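德斯霍尔姆(Desholm)联合实验室
手持夹爪示教数据采集工作例会纪要

日期:2019年10月26日
地点:斯科斯布里奇(Skosbridge)楼二层会议室
主持:Adoración Goicoechea
出席:采集组、标注组、训练组、设备组各负责人
列席:Rernico项目联络人
记录:采集组

一、上次会议事项落实情况

会议确认上次纪要无修改意见。设备组报告,夹爪指垫备件已入库,领用须在登记簿签字,旧件交回设备组统一处理。标注组报告,任务名称对照表已更新,原“拿书”“取书”“抓书”三个名称合并为“夹取书刊”,历史记录同步改名。

上次会议要求补写的采集员操作守则仍未定稿,主要分歧在失败示教是否保留。该事项转入本次会议第三项讨论。

二、采集进度

采集组报告,截至本次会议,书刊类任务累计入库示教3,390条,涉及夹取、翻面、移位、叠放四种动作。其中硬壳书籍占比偏高,软封面杂志和薄册子明显不足。训练组指出,现有模型对硬壳书籍的夹取较为稳定,换成软封面后常在闭合阶段用力过早,致使封面起皱或仅夹住外层数页。训练组认为问题主要出在样本构成,建议暂不调整网络结构,先补充数据。

会议同意将软质书刊列为下一阶段重点。每种刊物采集100条,起始位置和朝向由采集员在每条开始前重新摆放,不得连续使用同一摆法。刊物朝向应包括正置、倒置和斜置,封面文字是否正对镜头不作要求。

采集组就软质书刊的夹取方式作了说明。靠近书口一侧下指时,两指分处封面与书页背面,闭合后书页会随之弯曲,边缘向上拱起。采集员在此阶段应放慢速度,待书页受力稳定后再抬离桌面。

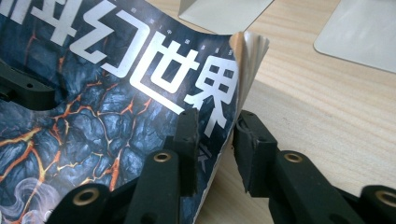
训练组补充,闭合与抬起之间如无停顿,动作切分程序容易将两段合并,后期需人工拆开。经讨论,守则中增加一条:闭合后保持片刻再抬起,停顿长短由采集员掌握,不设统一时长。标注组要求在说明文件中附上切分示例,由训练组提供。

关于台面布置,有意见提出应清空夹取对象以外的物品,以减少干扰。训练组不赞成,认为实际使用环境中桌面多有杂物,过于整洁的样本会削弱模型的适应能力。会议决定维持现行做法,允许台面留有其他物品,但不得压住夹取对象,也不得妨碍手指下探。

三、失败示教的处理

采集组原先的做法是由采集员当场删除失败记录。标注组反映,各采集员掌握的尺度不一,有人将夹取后滑落再重新夹起的记录删去,有人则予以保留,造成同类任务之间不可比较。

Adoración Goicoechea提出,滑落后自行纠正的过程对训练有价值,应予保留并单独标记;采集中断、镜头被遮挡或定位丢失的记录不再入库。训练组表示支持,同时要求纠正类记录在单项任务中不超过20条,以免影响整体分布。

会议决定:
1. 采集员不再当场删除记录,一律上传,由标注组判定。
2. 增设“中途纠正”标签,与“成功”“无效”并列。
3. 无效记录保留原始文件至12月底,之后由设备组清理。

四、设备与校准

设备组报告,现用手持夹爪连杆转轴处的铜色衬套须列入例行检查。检查内容为转动是否顺畅、有无松动,由采集员在开工前完成,结果填入设备卡。指垫表面出现擦痕但不影响夹持的,可继续使用;接触面变形的应立即更换。

镜头校准仍按每班一次执行。采集组提出,更换指垫后夹爪开合量的读数会有偏差,请求增加一次开合标定。设备组同意,标定步骤将写入更换流程。

五、外部协作

Rernico项目联络人介绍了该项目对数据格式的要求,希望夹爪开合量与影像使用同一时间基准,并提供任务文字说明的中英文版本。训练组认为时间基准一项可以满足,文字说明需由标注组安排人力。会议原则同意,具体交付范围待双方书面确认。

Chan工位目前由两组轮流使用,时段安排时有冲突。会议决定由采集组统一排班,训练组如需开展实机测试,应提前一个工作日提出。

六、待办事项

采集组:购置软封面刊物,开本和厚度应有差别;修订操作守则并提交下次会议审议。
标注组:启用新标签,对书刊类现有记录中的滑落情形进行复查。
训练组:提供动作切分示例;以补充后的数据重新训练,并报告软硬封面的对比结果。
设备组:更新指垫更换流程,设备卡增加衬套检查栏。

下次会议时间由采集组另行通知。

本纪要经Adoración Goicoechea审阅后分发各组。如有异议,请于收到后2个工作日内向记录人提出。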